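**Cleaning narrow bottles without a bottle brush**

Quick one, kids are up at 6. Works for glass bottles with skinny necks, the ones you can't get a sponge in.

You need:

- uncooked rice, 2 spoonfuls
- dish soap
- white vinegar
- warm water (not boiling, I cracked a nice Leemans one that way)

Steps:

1. Rinse. Dump out any old fruit, herbs, whatever. Stuck? Fill to the top, turn upside down over the sink, swirl hard.
2. Rice in. Squirt of soap. Warm water to a third full.
3. Cap on, thumb over the cap, shake for a minute. Turn it sideways and shake again, teh shoulders are where the gunk sits.
4. Pour through a strainer. Rice goes in the trash, never down the drain.
5. Still cloudy? Half vinegar half water, leave overnight. I do this Sunday night and forget about it till Monday.
6. Rinse until no vinegar smell. Dry upside down on a rack, cap OFF.

Caps: soak in a bowl with soap, toothbrush round the threads. Wooden ones don't soak, just wipe. 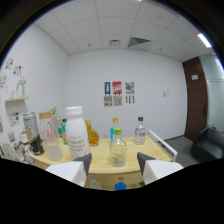
*Green cap one still has its lemon slice. Step 1!*

Plastic milk bottles: skip the rice, cold rinse first then soapy water. Hot water sets the milk smell and then your stuck with it.

Oil bottles need two rounds of soap before the vinegar. Meirion Probert uses baking soda, I find it leaves a film.

Labels next time.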